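Working alongside the arms at Woder: staff questions

Updated 23 September 2019

Will the arms replace anyone on the bench team?
No posts are being cut. Handling trials that people used to run by hand are moving to the arms, and the people who ran them now set up, watch and record.
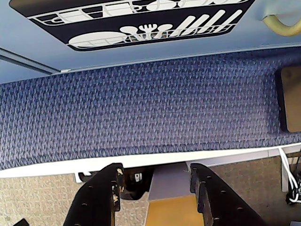
Gripper fingers in front of the play kitchen, dishwasher panel behind.

Who can start a run?
Anyone who has done the 11-point induction with Veronika Gasser. Agency staff included.

Do I have to stand there the whole time?
No. Stay within reach of the stop button. Most people do their paperwork at the next desk.
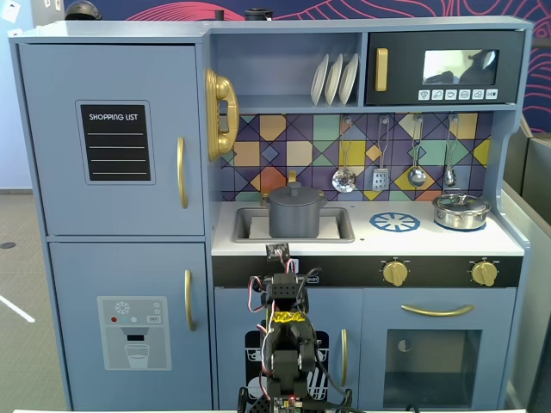 Arm at the kitchen unit, saucepan on the right-hand burner.

What happens to my hours?
Shifts stay as they are. The Saturday rota ends this month. If you relied on the overtime, speak to Remo Marti before the new rota goes up. 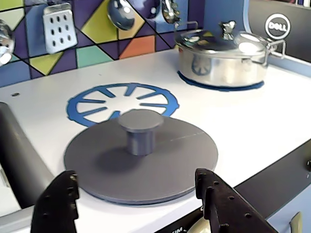 Resetting is still a job for people, and it is now on the task sheet with its own time allowance. A run is 50 attempts, and you put the items back between them. For lid work, the flat grey one with the round knob goes down near the blue burner ring, and the silver pot stays on the other ring. Log any slip under Kirard.

Can I go back to my old duties?
Yes, if there is a vacancy. Ask Beat Wallner.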